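Plonness Twin Gray Bins, set of 2
Sorting and Storage > Benchtop > Open Bins

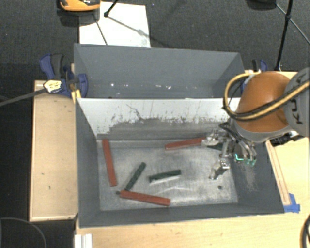 Declan Lambert: We keep the long offcuts and toy blocks in ours and they get tipped out and thrown back in all day. The walls are scratched to bits and I couldn't care less, they still do the job!

We love these bins, and we love them even more once they've been knocked around a bit. The Plonness is a plain rectangular bin, gray inside and out, and it comes as a pair so you can stand one behind the other on a table and sort from back to front (or keep the second one free for whatever you've finished with). The open top means you can see what you have at a glance, and long, narrow pieces can lie flat on the floor of the bin.

Red and green blocks are what a lot of our school customers put in them, but they're just as happy with pegs, dowels, clamps, glue sticks, all the bits that usually end up in a heap at the end of the bench.

About wear: the finish will scuff. Hard corners leave pale marks on the walls and fine lines on the floor, mostly low down where things slide and land. Give them a wipe with a damp cloth and leave it at that. Scouring pads only make it worse, and we've tried.

In the box
2 bins
5 clip-on labels (blank, write on them with a pencil)

Good to know
Holds up to 100 small blocks per bin, depending on how neatly you stack
No lid. The Egan lid doesn't fit, so please don't order it for these!
Labels are also sold separately in packs of 5

Goes well with
Clotoment bench mat, if you'd like a quieter table
Selliris divider strips, cut to length with scissors

Orders placed by noon on Wednesday go out the same week. If you want several pairs for a classroom, send us a note first and we'll pack them nested to save you some postage.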